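Caderno da bancada, domingo, 1 de novembro de 2020

Vim fechar a parte da sutura para o relatório da Grevama, que quer saber quantas pessoas a automação "liberta". Por enquanto libertou-me do domingo.

O nó instrumental continua a ser a parte chata. O fio preto dá a volta ao punho do instrumento direito e a pinça esquerda fica por cima, fechada. Desde março registámos 1064 nós, 89 refeitos à mão.
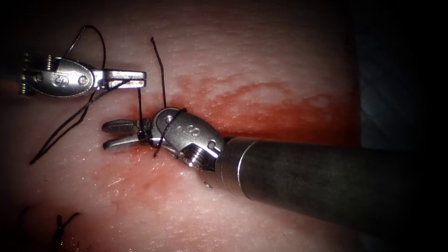 Şengül Şimşekoğlu escreveu na margem: refeitos à mão por quem? Antes eu dava pontos, agora vigio pontos, e ao fim da tarde estou mais cansada do que quando cosia.

Justo. A coluna "operador" do formulário Maletti só aceita um nome, e ele acaba sempre por ser o de quem estava sentado ao lado. Pedi à Bimlow uma segunda coluna, "vigilância". Responderam que o campo tem 300 caracteres livres, o que dá para um desabafo médio.

Rever: turnos de vigilância mais curtos; quem decide parar (hoje decide quem grita primeiro); treino manual para os novos, que já só conhecem a consola.

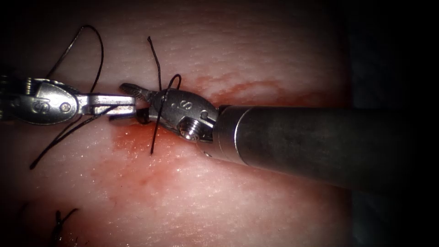

Registo 101: pontas das pinças quase a tocar-se, laçada sobre o punho direito.

Falta passar a folha da Karaca a limpo. Segunda coluna feita a lápis, entretanto.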